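Growing Tomatoes on a Shared Terrace: Observations from a Second Season

Sep 1, 2025
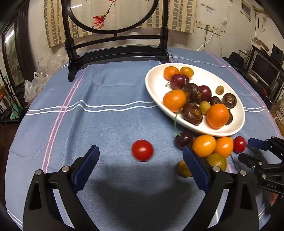 A reader in Prultuvthorpe wrote last month to object to the advice given on this site in the spring. In the reader's opinion, cherry varieties are a poor choice for a shared terrace, as they ripen a few at a time, require picking almost daily, and leave every household with a handful when it would prefer a bowl. The reader recommended that the available space be given to two or three large paste varieties, with a single harvest date agreed in advance, and asked that this view be published alongside the original.

It is published here with thanks, and the remainder of this post may be taken as a reply. The author agrees with part of it. The question of daily picking was underestimated in the spring post, and several statements made at that time concerning watering should also be considered withdrawn.

For those who have not read the earlier entries, the terrace is on the south side of a residential building in Jallstead. It is shared by the households on the upper two floors. The growing area is a strip along the parapet, 30 feet in length, and is subject to a weight limit set by the building management. For this reason all plants are kept in fabric containers of 10 gallons each. Clay and concrete planters are not permitted. The parapet shelters the lower part of the plants from the wind and does nothing for the upper part.

Varieties

Two varieties were grown this season. The first, Zoubi, is a red cherry tomato obtained as seed through an exchange. The second, Amum, is a larger fruit with ribbed shoulders, suitable for slicing, obtained from the same source. Neither name appears in the catalogs to which the author has access, and both may be local names for something better known. Readers who recognize them are invited to write.

Zoubi was the more reliable of the two by a considerable margin. It set fruit early, continued through the hottest weeks with only a short pause, and showed little cracking except after one heavy rain. The skin is somewhat thick. Some households considered this a defect. The flavor is sharp at first picking and improves if the fruit is left on the vine for two further days after it appears fully colored.

Amum was disappointing until the middle of August and then very good. The first trusses dropped their flowers entirely. The later ones set well, but the fruit was heavy enough to bend the side stems, and additional ties were needed. Anyone intending to grow it in a container should install the full support at planting. Adding a cage to a plant of that size is unpleasant work and several stems were broken in the attempt. The flesh is dense, with few seeds, and it holds together when cut thick.

The Prultuvthorpe reader's preference for paste varieties is reasonable where there is a kitchen large enough to process the crop, and where the households are all at home in the same week. Neither condition applies in Jallstead. A harvest date was agreed for the first season and was moved three times, during which period a good part of the fruit spoiled. Cherry tomatoes have the advantage that a missed day costs very little.

Watering

It was stated in the spring that one thorough watering every second day would be sufficient for containers of this size. This was incorrect for July and August. Fabric containers lose moisture through the sides as well as the surface, and the row nearest the stair door receives reflected heat from the wall until early evening. From the last week of June, the plants were watered every morning, and those by the stair door were watered again before dark.

The first signs of irregular watering were seen on Amum, in the form of a dark, sunken patch at the blossom end of the fruit. Advice on this subject commonly begins with the addition of calcium. The potting mix used here already contained lime, and no further calcium was added. Once the watering was made regular, the fruit that set afterward was sound. The author does not claim that this settles the matter for other soils.

A drip line was considered at the start of the year. The nearest tap is inside the building, on the landing, and a hose may not be left across the doorway. The households therefore carried water in cans, according to a list posted beside the door. The list worked well in June and less well in August. It is proposed that next year's list be drawn up by week and not by day, so that each household has one long turn and the others may forget the subject altogether.

Mulch was applied in early July, far too late. Chopped straw was used, to a depth of two inches. It blew about a great deal until it had been soaked several times, and a quantity of it reached the courtyard, for which an apology was made at the time. Shredded leaves will be tried next.

Feeding

A general vegetable fertilizer was mixed into the containers at planting, at the rate given on the bag. After the first fruit had set, a liquid feed was given every ten days at half strength. The leaves remained a good color until the middle of August, when the lowest began to yellow in the usual way. These were removed.

One container was given full strength feed throughout, by mistake. It produced the largest plant on the terrace and very little fruit. It also provided shade for a pot of parsley, which did better than any parsley previously grown there.

Picking and sharing

Here the reader's objection has most force. With a cherry variety in full production, there is picking to be done each day, and it is easy for the same person to do it each time. The arrangement in the first season was that any household could take what was ripe. In practice, those who rose early took most of it, and a certain coolness resulted.

This year a basin was placed on the landing. Whoever watered also picked, and everything picked went into the basin. Households took from it as they wished, and anything remaining by evening belonged to whoever wanted it. There were no complaints about the sharing. There was one complaint about fruit flies, and the basin was afterward covered with a cotton cloth.

Fruit was picked with the green cap attached where possible, as it keeps better in that condition. It was not refrigerated unless it had been cut. Overripe and split fruit was put aside for sauce, for which the following method has proved satisfactory. The tomatoes are spread in a single layer on a baking sheet with oil, salt, and a few unpeeled cloves of garlic, and roasted at a moderate temperature until they have collapsed and the edges are brown. The garlic is then squeezed from its skin and the whole is passed through a food mill. The thick skin of Zoubi makes the mill worth the trouble. The sauce freezes well in flat bags.

Amum was mostly eaten in slices, with salt, and did not require a method.

Cost

Readers have asked what the terrace costs to run. The containers and potting mix were the principal expense and were paid for in the first season. This year each household contributed $50, which covered fresh compost, ties, fertilizer, and a replacement watering can. It would be possible to spend much less. It would not be sensible to present the tomatoes as a saving on groceries, and the author has given up attempting to do so.

Saving seed

Seed will be saved from both varieties. For Zoubi, fruit has been set aside from the plant at the far end of the row, which began early and had the least cracking. The pulp is left in a jar of water for three days, stirred daily, and then rinsed through a fine sieve until the seeds are clean. They are dried on a plate and not on paper, to which they adhere permanently. As the two varieties stood close together, some crossing is possible, and no assurance can be given to those receiving the seed.

Requests may be sent through the contact page until the end of October. Seed can be posted in small quantities, with Zoubi in better supply than Amum. Requests from Prultuvthorpe will be treated in the same manner as any others, and the correspondent mentioned at the beginning is welcome to a packet of each, together with the author's request for some of the paste variety in return, if it has done as well as the letter suggests.

The containers will be emptied once the nights are consistently cold. The used mix will be spread on the courtyard beds, subject to permission, which has been requested and not yet received.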